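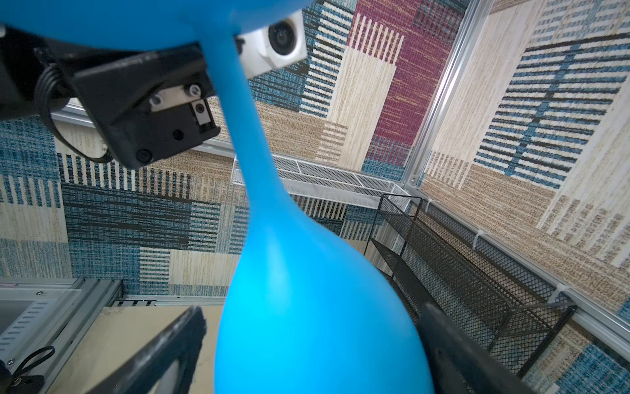
Eirini thinks we should have started with wooden blocks like every other team, and she said so again on Sunday when she read my draft. Her view is that you learn teleoperation on things that hold still and keep their shape, and only then move on to soft stuff. She may be right! But I'd already signed up for balloons, so this report is about balloons.

Search this site Go

The task for Inga (our two-armed setup, named before I joined) was to hold a long blue balloon by its fat lower end without squashing it or letting it slip away. I drove the arms by hand from the leader controls, and Shota ran the recording and yelled when a take was no good. We set out to record 200 demonstrations and ended up with 100 I'd be willing to show anyone. The rest had long pauses in them where I was lining up the fingers, and when we trained on those early on, the arm learned to pause too. It would come right up to the balloon and just sit there.

What I got wrong at first was closing the gripper the way I'd close it on a cup. You don't feel anything through our leader arms, so I was judging the squeeze by eye from the wrist view, and the balloon fills up most of that view once you get close. I started coming in slower and letting both fingers reach the sides before I closed any further - that helped more than any of the settings Shota and I fiddled with.

Kyriaki took over the controls for 12 takes so we'd have somebody else's style in the mix. She moves way faster than me. I was worried her takes would confuse the training, and I still don't know if they did, as we never trained a version without them. I'd do that first if I had another month.

We trained on the lab machine overnight and tested the next afternoon. The policy does fine when the balloon hangs close to where it hung in my takes. Shift it toward one wall and one finger gets there early and shoves the whole thing sideways, and then the other finger is chasing it. I did that plenty of times myself while driving, so I guess it had a good teacher.

Still to do: the takes with a shorter balloon, and relabeling the ones where I bumped the shelf.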